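Ticket 632 – foam shapes, pieces not matching the list
Opened 08/11/2025
Product: Brandance foam shape set, bought through the Tudinville shop
Status: open

Hello again! I ordered the foam shapes for our after-school table in Plorkthorpe and I'm a bit stuck with the sorting cards. The cards want every shape in every colour, and when I tip my lot out I can't make the rows work. I've got a red star and a green star, fine, and a green cylinder, but my little ones keep asking for a blue star and I can't find one anywhere in the bag.

What I've tried so far: emptied the bag twice, looked under the flap of the box, and checked the big tub of 116 odds and ends in case something had wandered. I also went through the leaflet, which only says "assorted" (not much help, that). The ones on the pale wooden board have the slightly bumpy finish. 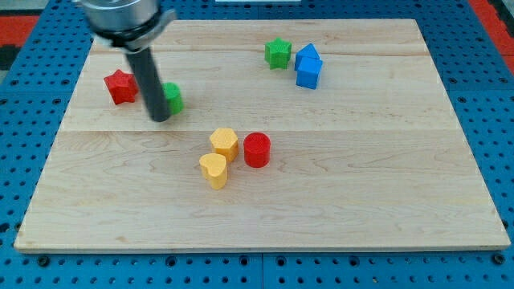 Essien support: thanks for getting in touch, and sorry about the muddle. The sorting cards were printed for the larger set, so some rows can't be filled from the small bag. Could you tell us the number on the back of the cards? If it's 21, you've got the old ones and we'll post the right pack out to you, no charge.

Just looked and yes, it's 21, in tiny print under the flap! So that's the cards sorted, I think. One more thing while I've got you – is it all right to wipe the foam with soapy water? A couple of them have gone a bit grubby (jam, I suspect) and I don't want the colour coming off on the board.

Essien support: a damp cloth and a drop of washing-up liquid is fine, but please don't soak them. New cards are on order and we'll leave the ticket open until you've got them.

Lovely, thank you. I'll put the old cards away for now.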